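Bitlow Paired Hand Grippers: Product Page and Demo Day Notes

Equipment > Data capture > Hand-held

Sold in pairs. White housing, black clamp jaws, upright handle. Supplied by Drirnis. Page updated 22 December 2022.

We list a lot of gear on this site that we have only seen in a sales deck. The Bitlow pair we went to look at, at the open day Drirnis held in November, and what follows is what we thought of it. The pitch is that a person does the chore with the grippers and a robot arm learns from the recording. We have heard versions of that before, usually from people with arms to sell.

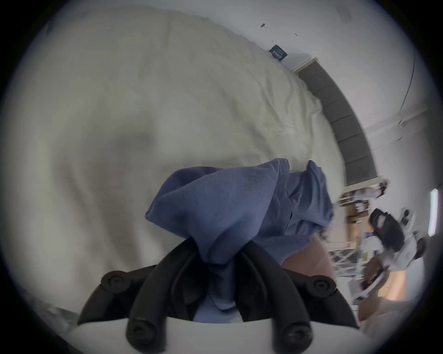

The brochure says new users are comfortable in 20 minutes. Maybe so, if comfortable means able to pick something up. Folding is a different matter, and we would plan on a full afternoon before keeping any recordings. Drirnis would not give us a figure for how many of their own takes get thrown out. We asked twice.
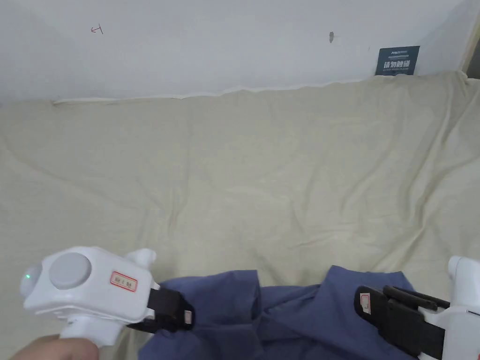

Bitlow pair on a blue garment, one gripper to each side.

What's claimed, and what we make of it

"87 percent of household textiles." This number is on the front of the leaflet. There is no list of textiles behind it. We were shown soft clothing on a bed, and a fitted sheet or a heavy towel would have told us more.

"No training needed." See above.

"Works in any room." It worked in that one. Buyers with narrow closets or low shelves should ask for a trial first, as the housings are bulky.

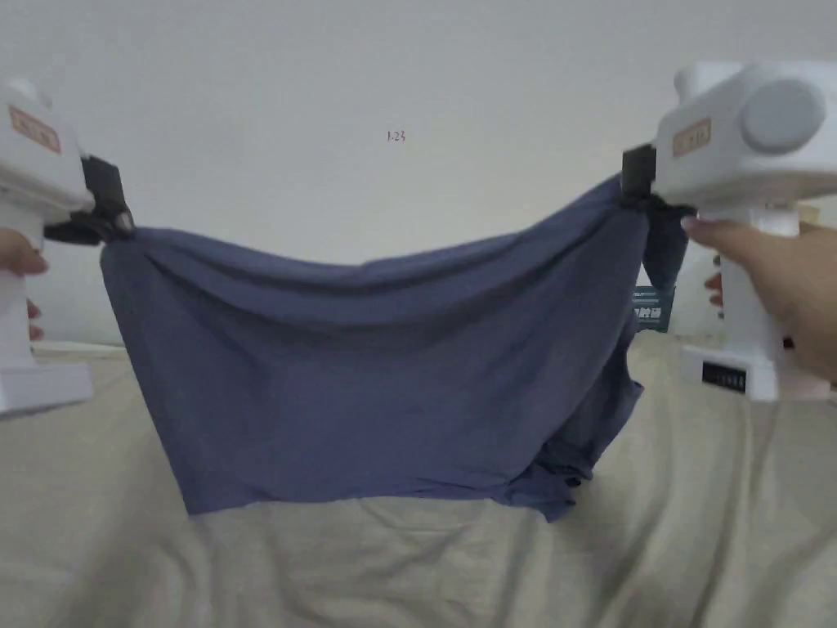
Our main doubt is about what carries over to a robot. A person makes dozens of small corrections without thinking, and we'd want proof that an arm can copy them. Take holding a shirt up by its two top corners: one clamp sits higher than the other, the middle sags, and the person holding the handles can live with that. Would a policy trained at Dunbar's lab on a neat table? The rep said yes. We would like to see it on video, uncut.

Against the older Buken set, the Bitlow jaws look like the better design for cloth. The Buken is cheaper and its spare parts ship in 4 days. Bitlow quotes 17. 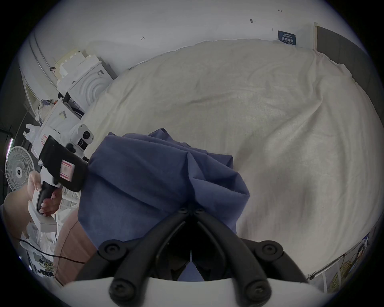 Ordering

Pairs only, no singles. Trial loans can be arranged through our equipment desk, and we suggest taking one before you sign anything. Bring your own laundry.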